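Table-Setting and Drinks Preparation Study: Participants Wanted
Lurndale, Murport site
Ref: Lu-14

Lurndale is seeking participants for a study of small kitchen tasks carried out at a table. Sessions run in February. 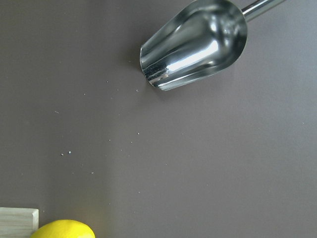
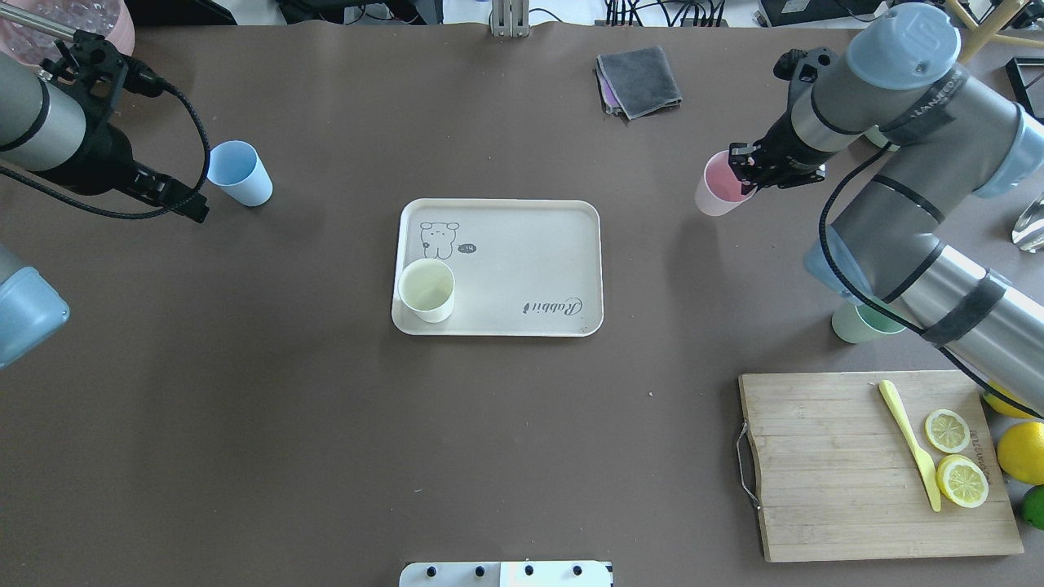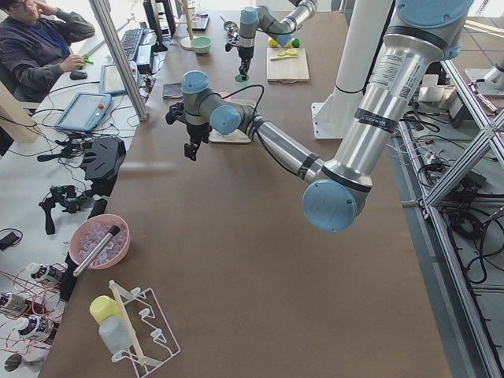

Murport site. First picture: steel scoop. Second: cups, tray and cutting board with lemon slices. Third: main table and adjoining desk.

Tasks
Placing cups on a tray, moving fruit on and off a cutting board, handling a scoop, folding a cloth. Each task is repeated 8 times in a fixed order. No cooking is involved.

Requirements
Aged 18 or over. Able to sit or stand at a table for about 29 minutes without a break. Normal or corrected eyesight. Left-handed applicants are welcome. Please declare any citrus allergy when applying.

Payment
Paid per completed session, up to seven sessions per person. Travel from Flikanholm is refunded on production of a ticket.

To apply
Write to Concetta Caputo, study office, quoting the reference. Questions on the task list go to Mizanur Weerasinghe.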